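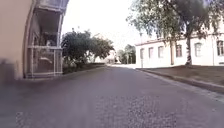 *The residential road, looking along its length, with the hedge and trees on the left.*

# Streets, Paths and Open Ground: Views from the Hevley Estate

The Promow Trust for Everyday Places maintains a record of the shared outdoor spaces of the Hevley Estate. This gallery presents three views from that record. They were chosen to show the routes that residents use on foot, the planting that lines them, and the buildings they pass.

Much of what has been published about Hevley concerns its buildings. The ground between them has received less attention, although residents have often described it in interviews as the part of the estate they know best. The full record holds 249 views, arranged by route. Readers who wish to consult it may do so at the Gamage Reading Room, where a printed index is kept at the main desk.

The headings used on this page are those of the Trust's own catalog. They are working titles and do not always match the names in local use. Where residents supplied a name of their own, it has been entered in the index alongside the catalog title.

## The Residential Road

The opening view belongs to the group cataloged as "Roads and Approaches." The asphalt runs straight between a beige-peach wall and a line of planting, and it carries no painted lines. A glazed balcony with white frames projects from the wall on the left. Enclosed balconies are of particular interest to the Trust, and they form the subject of a separate survey begun in June.

The hedge along the left side of the road is low and trimmed, with the rounded crowns of the trees standing above it. A small white building closes the view at the far end, partly behind foliage. Visitors to the reading room may compare this view with the estate's planting plans, which are held in the same series.

The absence of road markings is recorded in the catalog as a matter of routine. Entries in this group note the surface, the edge and any markings, so that later changes can be traced. The same three points are noted for paths and courts.

## The Path beside the Arch

This view is entered under "Paths and Entrances." A cream building with a large arched recess stands on the left of the path, and three bicycles are parked side by side at its foot, in the shade of the arch. Two stone posts stand by the wall in front of a shadowed doorway.

The right side of the path is treated differently. A strip of lighter gray paving stones, laid in a cobbled pattern, runs beside the asphalt and widens toward the viewer. A raised stone curb divides it from the grass, where there is a leafy tree, and a long white building of two stories stands on the same side.

Entrances of this kind were a frequent topic in the Trust's conversations with residents. Several spoke of them as places to wait for a neighbor or to leave a bicycle for a short time. Summaries of these conversations are available on request under the reference "Juner Papers, Box 10."
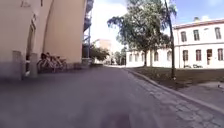 ## The Paved Court

The third view comes from "Courts and Open Ground," the smallest group in the record. It shows a broad area of light gray paving without markings, bordered by a low raised edge. Trees and low shrubs stand beyond the edge, together with a multi-story building whose windows are set in regular rows. A tall tree with a slender trunk rises on the left and overlaps part of the building.

Toward the center, a slightly raised area of lighter paving leads back between the trees. Faint darker patches and streaks can be seen on the surface of the court, chiefly toward the right. The catalog notes variations in tone of this kind but does not assign a cause to them.

The Trust would be glad to hear from anyone who can supply information on the use of the court in earlier years, including dates of resurfacing or changes to the planting. Letters may be left at the main desk of the Gamage Reading Room.
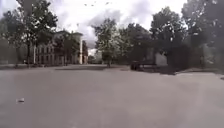
## Use of These Views

Views in this gallery may be reproduced for teaching and private study, with credit to the Promow Trust for Everyday Places. Requests for other uses should be made in writing and should give the catalog group and title of each view required.

Page last revised 2026-10-14.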